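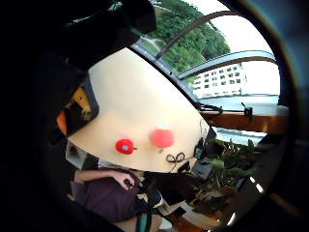

Home Guides Reading the News Maps Glossary Contact

We use cookies to remember your reading preferences. By carrying on you agree to this. Accept / Manage settings

How to follow a border dispute in the news without getting lost

If you have ever opened a story about two countries quarrelling over a strip of land and given up by the fourth paragraph, you are in very good company. I did it for years! There is always a treaty you have never heard of, a river that has moved, and a statement from a ministry that seems to say nothing at all. What follows is the method I have settled into, slowly and with a good many wrong turnings, and I hope it saves you a few evenings.

I'm going to use the Sumampouw valley as my running case. It lies between Vesteo and Mokeck, both of which say it is theirs, and it has most of the features you'll meet elsewhere.

Start with who is there now

Before you read a word about history, find out who runs the place today. Who collects the taxes, stamps the passports and mends the roads? In the Sumampouw valley it is Mokeck, and has been for 22 years, although most maps printed in Vesteo show it in Vesteo's colours. Write this down at the top of a sheet of paper. I do mean paper, by the way. I have tried keeping notes on my phone and I never look at them again.

Then find out who lives there. The last count put the valley's population at 2,124, nearly all of them in the market town of Zodomby and the farms above it. It's a small number for such a loud argument, and you will find that news reports often leave it out altogether.

Learn four words

You can get a long way with "control", "claim", "recognition" and "sovereignty". Control is what we have just dealt with. A claim is simply a government saying that the land is its own (anyone may do that, and plenty do). Recognition is when another government says it agrees. Sovereignty is the legal right to rule, and it's the thing they are all arguing over.

When a headline says a third country "backs" Mokeck, go down into the story and look for which of the four is meant. Backing talks is a very long way from recognising a border, and a tired headline writer with a small space to fill may well have squashed the two together. I once spent a whole dinner telling people that the matter was settled when all that had happened was a friendly letter.

Read the announcement itself

Governments nearly always publish the full text of what they have signed or said, and it is usually shorter than the articles about it. Look at the verbs first. "Recognises" and "declares" are strong. "Notes", "welcomes" and "takes account of" are polite, and may commit the speaker to very little. Look too for whether the text changes anything in law at home, such as how goods from the valley are labelled or which embassy looks after visitors.

If it's in a language you don't read, a machine translation will do for a first look, but please don't hang an argument on a single word of it.

Make two columns

On the left, put what each side says happened. On the right, put who else says so. Vesteo says 500 families left the valley when Mokeck took it over. Mokeck's figure is 95. Neither is likely to be pulled out of the air, so it's worth asking whether one of them counts only the town, or only those who applied for help. I leave both in the left-hand column until I find a source with no stake in the answer, and sometimes they stay there for good.

Do the same with quotations. Someone introduced as an "analyst" or a "commentator" may be a careful scholar, or a former minister, or a regular guest who is booked for being cross. Look up where they work and who pays for it. You needn't throw out what they say, just put it in the proper place.

Read one outlet from each side

Choose one newspaper or broadcaster from each country and one from somewhere farther off, and read all three on the same event. Pay attention to the name each uses for the place. In Vesteo they write "the occupied valley" and in Mokeck "the eastern district", and once you have spotted that, you can usually guess where a report was written before you see the title of the paper. Local papers are lovely for this as well, when you can find them. The one in Zodomby gives far more room to the price of winter feed and the state of the bridge than to either capital.

Come back to it later

Set a reminder for a month ahead. Big announcements are often made in March, say, and quietly softened by the summer, when far fewer reporters are looking. Get your sheet out, read down the two columns and cross off anything that has changed. Date your corrections in the margin, and use a different colour of ink if you have one handy.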